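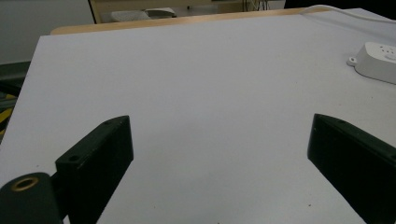 What is in this dataset?
Short clips recorded with hand-held grippers by the Junstead robotics club, for our entry in the Drutton student challenge. One task per folder, one clip per attempt.

Zollholm Tabletop Set
Data card, last edited 5 February 2025

Status: usable, not finished. Labels for the October clips still need a second pass.

Contents
500 clips in total, 18 tasks. Power strip tasks are in folders 9 and up, everything before that is blocks and cups. Train/val split is by task, don't shuffle it or your scores wont match ours.

Recording
Club members hold the gripper and do the task by hand, no robot arm needed. 30 frames per second. White board on the table for all power strip clips.
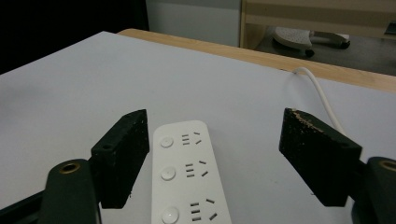

Start each clip with the fingers open, then go in slow. If you bump the table, keep recording and mark the clip "bumped" in the notes column – we want those too. Don't trim anything yourself.

Known problems
- finger width is missing in a few early clips, filled with -1
- two naming styles for the button task (press_button and button_press), same thing
- notes column is free text, expect typos
- timestamps drift a litle on long clips

Baseline
Script is in the matousek folder (Matoušek was the old project name, never got renamed). Run setup first, then train. Needs a GPU.

Use
Free for school and club projects. Ask before putting it in a paper – open an issue on the repo.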